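Skusholm Hall - monthly walk-round, November
Checked by: Wakana Nomura
Started 7:40 am, before the Sunday group got in

Front doors - OK. Left one sticks a bit at the bottom, still opens with one push.
Exit signs - OK, all lit.
Back exit - FAIL. Stacked chairs in the way again. Moved them. Needs a sign or tape on the floor.
Extinguishers - hall OK, tags in date. Kitchen one is off its hook and sitting on the floor, pls rehang.
Smoke alarms - tested, both went off fine. Panel reset no problem.
First aid kit - short on large bandages and gloves. Burn gel out of date, binned it.

Tables and tops - OK. Ran a hand over the edges, no splinters, nothing lifting. Legs tight. One wobbles on the Chiba room side, folded card under it for now - not a fix. 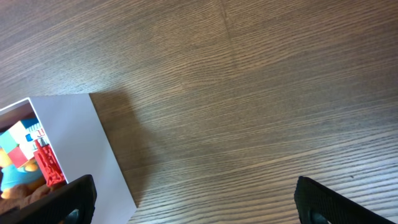 Table top with open white box, seam in the veneer.

Kitchen - gas off at the wall, OK. Fridge seal torn at the corner. Kettle cord fraying near the plug, tagged DO NOT USE and put in the office. Replace before next booking.
Restrooms - hot tap too hot, same as last time. Needs the mixer valve looked at. Floor OK.
Stairs - grip strip comming up on the third step. Trip risk, do this one first.
Outside - ramp clear, rail solid. Light over the bins is out.

Meters: water 1,174, electric 2,047. Last months electric was 1,919.

To do: stairs strip, kettle, extinguisher hook. Rest can wait for the Itix visit.

Signed W. Nomura, 9:05 am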